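Laboratory Automation, Unit 6
Comparing Grippers and Camera Positions on the Plate-Handling Bench
Handout for the Haltville section, revised 17 October 2021

Read this before the lab session. Bring it with you, along with your notes from Unit 5 on frames and teach points. All of the work is done in simulation.

6.1 What is being compared

The task is the same in every run. The arm picks a microplate out of one nest, carries it to another position and sets it down. Two things change between runs: the finger set on the gripper and the camera position used to record the run. The arm, the speed settings and the bench layout stay fixed. If you change any of those, start a new results sheet.

The two finger sets are called Konstantinidis and Pimum in the project files. Konstantinidis has long, straight fingers and a narrow contact pad. Pimum has shorter fingers and a wide pad that reaches along more of the plate's side. Both are loaded from the tool menu, and both have their own tool center point. Check the tool center point every time you switch. Most of the bad placements in the April section came from a run that used one finger set with the offset of the other.

6.2 Reading the bench surface

The top of the bench is a perforated breadboard, and the hole grid is your reference for everything bolted to it. Fixtures do not have to line up with the grid. A rotated adapter is normal, and its rotation is stored in the layout file as a single angle about the vertical axis.

Labels on the adapters and next to them are for people. The controller ignores them. Write the label in your notes as it is printed, and write the controller's own name for the position beside it.

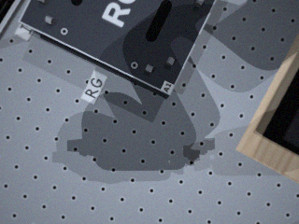 Shadows matter more than most students expect. The plate detector works on contrast, and a dark edge lying over a dark adapter gives it little to go on. A shadow from the arm moves with the arm, so a detection that is good at the start of a run can fail halfway through. For this reason you will run the detector at three points in each transfer: before the approach, at the hover point and after the release.

Record the detector score as the software gives it. Do not round.

6.3 Approach and grip

Approach every nest from straight above. The fingers point down, and the last part of the move is a vertical line at reduced speed. Sideways approaches are allowed by the controller but are not part of this unit.

Look at what stands next to the nest before you choose a hover height. Some nests have a raised back wall or thin posts at the corners, and a wide finger set needs more room on the way down. The elbow and forearm also pass over the middle of the bench on the way to the left side, so check the whole path for clearance. The gripper is only part of it.

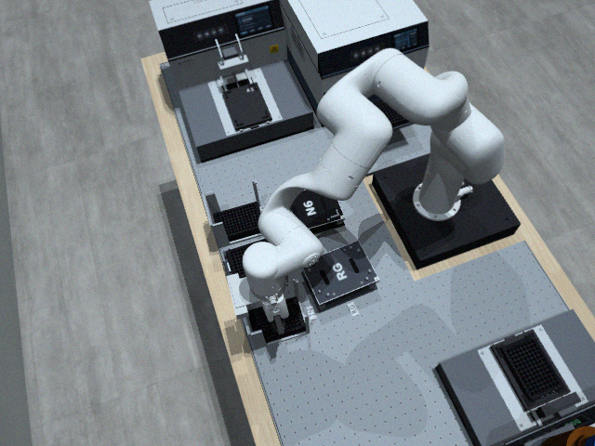 Haltville Automation Notes, Issue 2, p. 425

Grip force is set in the tool file. Leave it at the default for the first set of runs. In the second set, lower it one step at a time until the plate slips, then go back up one step. Write down the value for each finger set. The two values will differ, and you should be able to say why from the pad area.

A slip is any change in the plate's position relative to the fingers after the grip has closed. The simulator logs it. A plate that tilts in the fingers but stays held still counts as a slip.

6.4 Camera positions

There is a close view from above, for checking adapters and labels, and there are wider views that take in the arm, the nests and the instruments behind them. Each has its uses. The close view gives better detector scores on a fixture's face but tells you nothing about the elbow. A wide view shows the arm's posture, though the gripper or wrist may block your sight of whatever is behind it.

For each wide view, write down:

1. Which nests are in clear sight, and which are hidden behind the arm or an upright bracket.

2. Whether the gripper fingers can be seen down to their tips at the hover point. If a fixture blocks the tips, raise the camera and try again before you change the path.

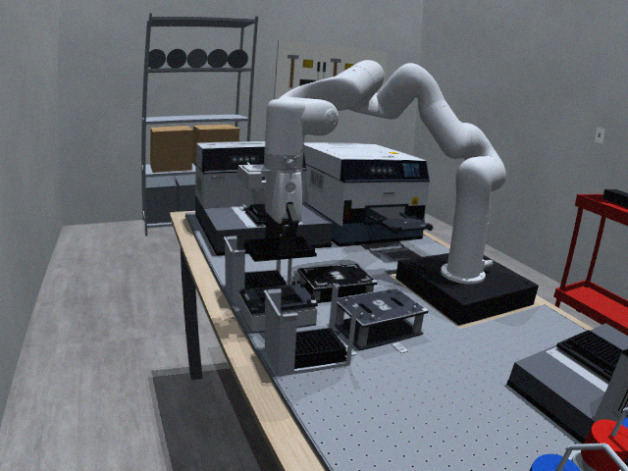

3. Whether the instrument trays are in view. A tray that is out when the path was planned for a closed one is a collision risk – the planner uses the stored layout and does not look for itself.

4. What else in the room falls inside the view. Shelving, tools on the wall and brightly colored parts can all raise false matches. Note any false match with its score.

Move the camera only between runs. The Mokitz controller stamps the camera position at the start of the log, and a change made partway through will not show up there.

6.5 Log files

A full log for one transfer has 3,744 lines. You do not need to read them all. Filter by the tag GRIP for the force and slip entries, and by the tag POSE for the arm positions. The release is at line 380 in the sample log supplied with this handout. Find it, then compare the pose there with the taught position of the nest.

Keep the original file. Do your filtering on a copy, and put the finger set and camera view in the copy's name.

When you compare two runs, match them by the state of the gripper and ignore the clock. One finger set may take longer to close, and lines with the same time stamp will then show different parts of the motion. The hover point with the arm at rest is the easiest place to start matching.

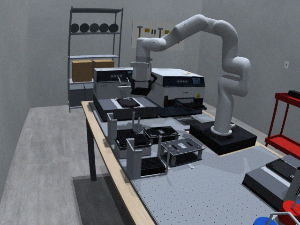
6.6 What to hand in

One results sheet per finger set, with the detector scores, the lowest working grip force and any slips.

One page comparing the camera views. State which one you would keep if you could keep only one, and give your reasons from your own scores.

A short note on anything that went wrong. Collisions in simulation cost no marks if they are written up. Include the joint values at the moment of contact and the change you made afterward.

Unit 7 uses the same bench with a second plate type. Save your tool files.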